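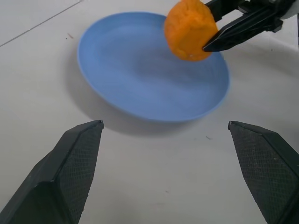 Ó Flaithearta asked on the draft whether a person should be allowed to touch the objects at all once recording has begun, given that a policy trained on the result will never have a hand to help it.

February – Ivcombe manipulation group
4 comments | 10 shares

3.2 Collecting the demonstrations

We took that question seriously, and the protocol changed twice on account of it. In the first version the operator reset the table only between episodes. Each episode began with the objects in place and ended when the operator pressed the stop pedal. This gave clean boundaries, but the starting positions were too much alike. Operators put things back where they remembered them, and after one afternoon most of the objects were starting from the same few spots on the table.

In the second version a helper placed the objects by following a printed card. The cards were drawn at random from a set of 117 layouts, each giving a position and a rough facing for the plate and for the item to be moved. The spread of starting positions was much better. Pace suffered, and the helpers disliked having to read a card, lean in, and step back each time.

The version used for the results in this paper keeps the cards but lets the recording run through the reset. The stream is cut afterward. An annotator marks the first moment at which no part of a person is in view of any camera, and the episode starts there. The reset footage is kept in a separate split, which we call Cendodau, and is never used to train the main policy.

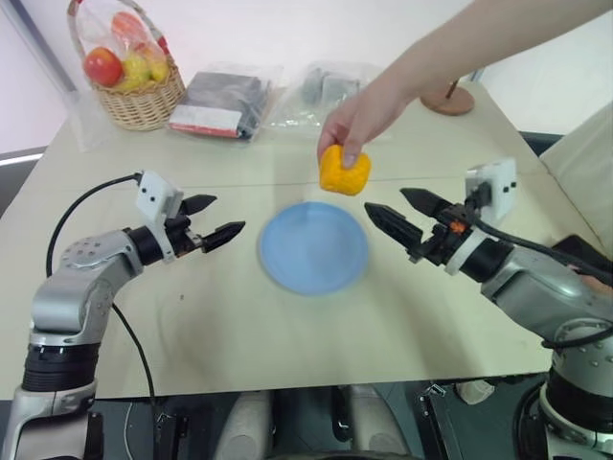 Figure 3. Both arms with open grippers at the plate, and a hand holding a yellow-orange object above it.

Camera choice mattered more than we had planned for. The wrist views carry most of the detail needed for closing on an object, and the head view carries the layout of the table. With the wrist views alone, the policy often reached for the right kind of object in the wrong place. With the head view alone it reached the right place and closed early. We also left ordinary things on the table during collection, and in Figure 3 the wicker basket of fruit and the two packages behind the plate are distractors of this kind. They were not named in any instruction. We shifted them between sessions so that the policy could not use them as landmarks.

Each task instruction is a short sentence such as "put the orange on the plate" or "clear the plate." Operators drove both arms with a pair of leader arms and were told to use whichever side was closer. They were also told not to correct a bad grasp by pushing the object against the table. Some did it anyway – mostly late in a session – and those episodes are flagged but kept.

We collected 396 episodes in total and set aside 100 for evaluation. The split was made by layout card, so no card appears on both sides. Episodes were stored in the Flesow format with joint positions, gripper openings, and all camera streams on a common clock. We dropped any episode in which one stream lagged the others by more than 10 frames.

Two limits should be noted. All of the data comes from one table in one room, and lighting changes are limited to what came through the window over the course of a day. The marking of episode starts also depends on the annotator. When a second annotator repeated the work on a sample, most of the disagreements came from resets in which the helper's sleeve stayed at the edge of a wrist view after the hand had left. We took the later of the two marks in those cases.

3.3 Training

The policy takes the current images, the joint state, and the instruction, and predicts a short chunk of joint targets for both arms.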